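How to Make Lavender Sachets for a Craft Table

I promised Despina Fragkou I would write this up after she bought the last six from my stall on Saturday, so make yourself a cup of tea and settle in, as I do tend to ramble!

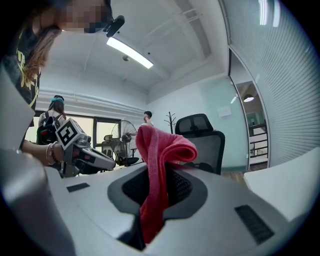 You will want cotton fabric in small prints, dried lavender, matching thread and some narrow ribbon. I buy my lavender loose from Katsaros, and one big bag lasts me until June (the whole sewing room smells heavenly, and so do I).

Cut two squares of fabric, five inches each way, for every sachet. Fold a piece of ribbon in half and pin it to one corner of the first square, on the right side, with the loop pointing inward. Lay the second square on top, right sides together, and sew all the way around a quarter inch in, leaving a gap of two inches on one side. I always backstitch at both ends of the gap, having lost plenty of lavender down the back of the sofa in my early days.

Clip the corners, turn the whole thing right side out and poke the points with a knitting needle, gently now. Press it flat before you fill it. Spoon in the lavender through a paper funnel until the sachet is plump but still a bit squashy, then fold in the raw edges and close the gap with small hand stitches.

I can get 18 done in an evening if I cut everything the night before. Tie them in pairs with leftover ribbon and keep them in a lidded tin until the fair.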